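Fadness Handheld Gripper Pair
Product details, planning notes and what to budget for

Sold as a pair (left and right)
Lead time: orders placed before March ship the same month
Support contact: Ulla Viklund

The Fadness pair is for teams who want an arm to pack things someday and would like to find out now whether the packing can be done with two jaws at all. A person holds one gripper in each hand and does the job at a table. The arm can be bought later, when everybody has calmed down.

We sell arms too, so you may take that advice as costing us something.

What you get

Left gripper and right gripper, black, with gray top plates
Cables for both
Printed setup sheet, 2 pages, one of which is worth reading
Ferrand logging software, single seat

What you do not get

A table, a floor, snacks, or an opinion from us about your curtains. The Tranach frame kit is sold separately, and so is the Zikach cable set, which customers tend to order in the second week.

Choosing your first task

Most buyers start with something far too ambitious. Folding a shirt is popular. So is making coffee, and we have replaced the jaws to prove it. A small packing job will teach you more about your budget: one open container, a few wrapped items of different shapes, and a table you can reach across without standing up.
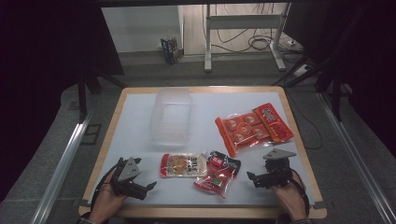 Snack packing with the Fadness pair: clear container at the back, wrapped items on the table.

Film wrappers deserve respect. They are shiny, they slide, and they give way in the middle and stay stiff at the seam. If your line handles anything in film, put it in the trial from the first morning. Starting with wooden blocks will produce a lovely report and a purchase order for the wrong fingers.

Clear containers are the other thing to test early. If your finished product goes into a transparent tub, try a transparent tub, and see whether your vision system agrees that it exists. We have had customers swap to a bright blue one for the demo and then discover that the plant had not been consulted.

Planning the space

Leave more room than the table needs. Cables want slack, stands want feet, and the operator wants somewhere to put their elbows. Rails on both sides are helpful for mounting things and excellent for shins.

Budget for the operator's time before you budget for anything with a motor in it. A trial of 100 repeats sounds modest on paper. Schedule it in 3 sittings and let people stop for lunch. One customer logged 706 repeats before asking whether the items were the right ones. They were not, though the logs were beautifully labeled.

Large flat packs

A long pack with rows of treats inside can be taken by the end, where there is less product to squash.

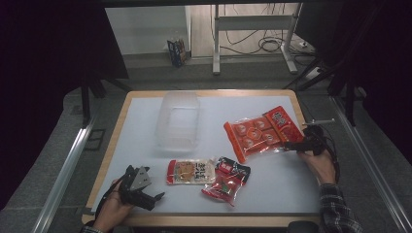
Do we have to buy a robot arm at the same time as the grippers?

The pair is sold on its own, and you can add an arm whenever your trial gives you a reason to. Ask for separate quotes so the two amounts sit on separate lines of your budget.

Other costs to write down now

Spare finger sets: order one per gripper. They are wear parts, and wear happens the day before a visit.
Storage: recordings grow faster than anyone's estimate, including ours.
Test stock: packs get tired after repeated handling. Buy extra, and keep it away from the office.
Training: Ulla Viklund runs a two-hour remote session, included in the price. She will ask what you plan to pack. Please have an answer.

Returns

Unused pairs can be returned in the original box. Pairs with chocolate in the hinge are considered used.

To request a quote, send us your item list, table size and the name of the person who signs for things.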